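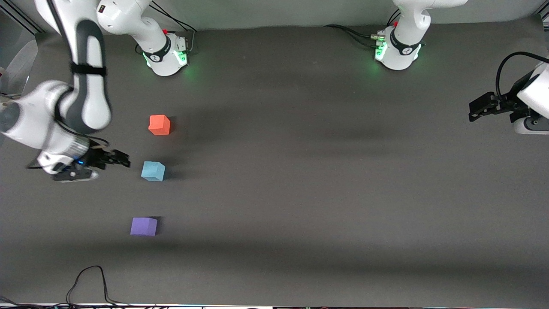
Robot arm and three small cubes on a gray work surface.

Section 4: Setting Up Price Alerts and Your First Chart

Welcome back, and well done on getting through the account linking in Section 3, which we know is the fiddly part. From this point on things get a good deal more pleasant. In this section you will open a chart for a currency pair, draw a couple of levels on it, and ask Munro to let you know when the price gets there, so that you can go and have your lunch in peace without staring at a screen.

Set aside a quiet half hour for this if you can. Saturday is a lovely day for it, with the currency markets closed and nothing on the chart moving while you learn where the buttons are. The alerts you create over the weekend will simply wait until trading opens again.

Before you start

You will need the following:

Munro Desk installed and signed in (see Section 2)
Your Brinel price feed connected and showing a green dot in the bottom bar
A practice account, or a live account with trading switched off

NOTE: If the dot is amber, the feed is connected but delayed by 15 minutes. Charts will still draw perfectly well, but please don't set alerts on a delayed feed and expect them to arrive on time. Go to Feeds, then Brinel, then Refresh License, and give it a moment.

4.1 Opening a chart

1. Click Markets in the left-hand menu. The list of instruments opens. There are 91 currency pairs in the standard package, so the search box at the top will be your friend.

2. Type the first three letters of the pair you want. For our walk-through we'll use the euro against the US dollar, so type EUR and pick EURUSD from the list.

3. Double-click the name. A new chart opens in its own tab.

4. Choose a time frame from the drop-down in the upper right corner of the chart. We suggest Daily for your first go. The shorter time frames are exciting, we admit, but they jump about and make it harder to see which prices really matter.

5. Click the small pin beside the tab name if you'd like this chart to come back each time you start the program.

If the chart comes up blank, don't worry, it usually means the history hasn't been downloaded yet. Right-click anywhere on the empty chart and choose Load History. Munro Desk fetches up to 1,693 daily bars for each pair in the standard package, and on a slow connection that can take a minute or two. You can carry on working in another tab while it runs.

4.2 Drawing a level

A level is just a horizontal line at a price you care about. People draw them where the market has turned around before, or at round numbers, or at the price where they would change their mind about a trade. What you use them for is entirely up to you.

1. Press H on your keyboard, or click the horizontal line in the drawing bar.

2. Move the pointer over the chart. The price beside it changes as you go up and down.

3. Click once to place the line.

4. If you missed the price you wanted (everyone does, the mouse is a clumsy thing for this kind of work), double-click the line and type the exact figure in the Price box. Press Enter.

5. Give the line a name in the Label box. "Top of June range" will mean a lot more to you in three weeks than "Line 7" will.

6. Repeat for as many levels as you like.

TIP: Hold Shift while you place a line and it will snap to the nearest high or low. It works beautifully on the daily chart and rather less beautifully on the one-minute chart, where there is a high or a low nearly everywhere you point.

NOTE: Lines belong to the pair and not to the chart tab. If you close the tab and open EURUSD again next week, your lines will still be there. To clear them all at once, choose Drawings, then Remove All. You will be asked to confirm, and there is no undo after that, so do take a breath first.

4.3 Adding an alert to a level

Now for the useful part!

1. Right-click the line and choose Add Alert.

2. Choose one of the conditions:

Touches: the alert goes off the first time the price reaches the line.
Crosses: the alert goes off when the price moves from one side of the line to the other.
Closes beyond: the alert waits for the bar to finish on the far side of the line.

3. Choose whether the alert should use the Bid price or the Ask price. The default is Bid, and the chart is drawn from the Bid as well, so leaving it alone keeps everything matched up.

4. Tick the ways you'd like to be told. Screen and Sound work right away. Email and Phone need to be set up first, and you'll find both under Settings, then Messages.

5. Set an expiry. An alert lasts 31 days unless you tell it otherwise. Choose Never if you want it to stay until you delete it yourself.

6. Click Save. A little bell appears at the right-hand end of the line.

CAUTION: An alert is a message and nothing more. It does not open, close or protect a position. If you need a position closed at a certain price, place a stop order with your broker as described in Section 6, and remember that in a fast market even a stop order may be filled at a worse price than the one you asked for.

CAUTION: Screen and Sound alerts only work while Munro Desk is running and your computer is awake. If your laptop goes to sleep when you shut the lid, so do your alerts. Email and Phone alerts are sent from our Civberg server and will reach you with the program closed, as long as the level was saved while you were online.

4.4 Testing your alert

Please don't skip this step, even if you are itching to get on. It's much nicer to find out now that your messages are landing in the junk folder.

1. Open Alerts from the left-hand menu.

2. Select the alert you just made.

3. Click Send Test. You should see the pop-up and hear the chime. If you ticked Email or Phone, check those too.

4. If you see the pop-up and hear nothing, look at the speaker button in the bottom bar. It's very easy to click by mistake.

A test doesn't use up the alert. The bell stays on the line and the alert goes on waiting for the real price.

4.5 Moving alerts over from Skavton

If you used the older Skavton program, you can bring your levels and alerts with you.

1. In Skavton, choose File, then Export Levels, and save the file somewhere you'll find it again.

2. In Munro Desk, choose File, then Import, and select the file.

3. Look through the list that appears and untick anything you no longer want. This is a good moment for a tidy-up.

4. Click Import Selected.

NOTE: Skavton rounded prices to four decimal places. Munro Desk shows five. Imported levels will have a zero in the last place, so if you work with very exact prices you may want to go through and adjust them by hand. Email and phone settings are not carried over and need to be entered again.

When your alerts are saved and tested, continue to Section 5, Reading the Economic Calendar.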